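Zivetti brings back the wire dish basket, wooden handles and all

2019-06-01
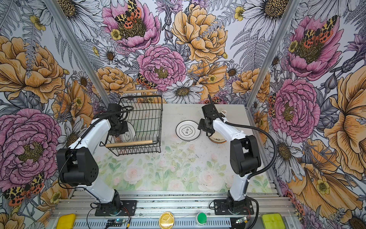
So where do the plates go when there's no room for a full drainer? Upright in a wire basket at the back of the counter, one to a gap, and the bowls stay outside until there's space.

That's the pitch from Zivetti, the housewares shop on the corner by the old Plotura building, which put its summer kitchen stock out this morning. Doors at nine. Line outside before that, mostly people from the neighborhood, a few with strollers. Coffee ran out early.

The basket is the thing people came for. Black wire, rectangular, a wooden handle across each end. The shop carried something close to it a few years back, dropped it, then got letters. Owner Tainá Bittencourt says she kept every one of them in a drawer under the register.

"People want to lift the whole thing and carry it to the cupboard," she said. "A drainer just sits there. You end up eating off whatever is in it."

First order was 200 baskets. A second order is due in August, color not decided yet. Bittencourt wants to stay with black. Her supplier, Sivo, is pushing for white – she isn't sold.

Also new this season, plates and bowls for small tables. White plates with black Chinese lettering, one kind with a dark gray rim and the characters 食味 in the emblem in the middle. A cream bowl with a brown rim. Sold one at a time, no sets, so you can replace the one you broke and leave it at that. Some customers asked for a set price anyway. No luck.

The flowers on the walls got plenty of comments too. Big blooms, wall to wall to wall, and pink roses on the tabletop under the dishes. Several shoppers asked if the paper was for sale. It isn't, though Bittencourt took down names and says she will ask about it. One woman wanted only the roses, for a pantry shelf.

Not everbody was convinced. A man buying dish towels said he has dried by hand for forty years and has no plans to stop. He left with two bowls.

Washing-up advice was going around the shop all morning, most of it contradictory. Glasses first, glasses last. Hot rinse, cold rinse. Bittencourt's own rule is plates on edge and nothing stacked, and a towel folded under the basket if the counter is wood. She wipes the handles with a little oil when they start to look dull.

The shop has 58 of the gray-rim plates left as of noon and will hold one for a customer until closing if you call ahead. Returns with reciept only. Gift wrap is back after a gap, ask at the counter.

Zivetti is open till six today, closed tomorrow, regular hours after that. Parking behind the building on Ismail Street – the front spaces are blocked for the sidewalk work untill further notice.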